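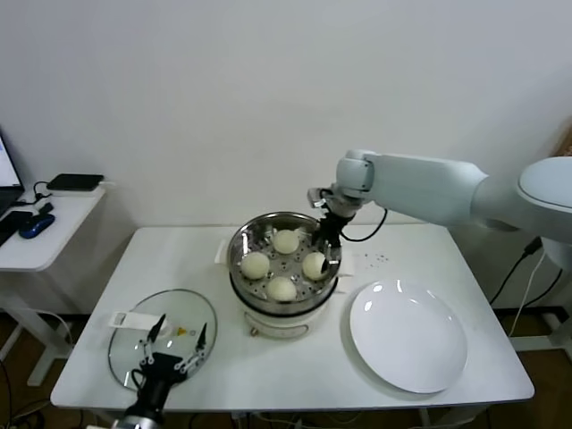

**How long can steamed buns stay in the basket once the heat is off?**

Five minutes, with the lid set slightly open. After that the bottoms begin to take up water from the tray, and the buns should go to a plate.

# Chapter 5: Steaming Breads and Buns

Steaming cooks dough with moist heat. The surface never dries out, so it stays pale and soft, and no crust forms. The same dough baked in an oven would brown and firm up on the outside. Students who have finished the chapter on baking will find the mixing and rising steps familiar. The differences begin with shaping.

This chapter uses the Brennan basic dough, named for the school kitchen where Hemi Brunton first wrote it down. It contains flour, water, yeast, sugar, and a little oil. Each bun is shaped from 50 grams of dough. Weigh every piece. Buns of different sizes finish at different times, and the small ones wrinkle while the large ones are still raw in the middle.

## 5.1 Loading the Basket

A steamer basket has a floor with holes in it. Steam rises through the holes from the water below and moves around the food. Two rules apply to loading:

- Leave a finger's width between raw buns. They swell as they cook.
- Keep buns off the wall of the basket where possible. Water runs down the metal and soaks into any dough that touches it.

Set the lids where you can reach them before you start the heat. When you lift a lid, tilt it away from your face and let the water drain to the back.

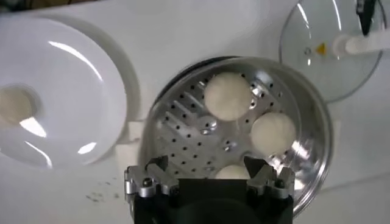
## 5.2 Moving Buns to the Plate

Cooked buns are easily dented. Pick each one up low on its sides with light pressure and lift straight up. Dragging a bun across the tray can tear the skin on the bottom.

Have the plate ready next to the pot before the lid comes off. A dry plate matters more than a warm one. 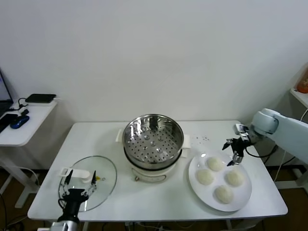
Spacing on the plate follows the same thinking as spacing in the basket. Fresh buns give off steam for several minutes, and two that touch will stick and pull skin from each other when separated. Use a plate wide enough to set them apart. Four buns in a diamond on a round plate, one at the top, one at the bottom, and one at each side, is a good pattern to copy. Lay a glass lid flat on the table with its handle up, and wipe up any crumbs when the buns have been served.

Section 5.3 covers filled buns, which are shaped from 60 grams of dough and need a longer time over the water.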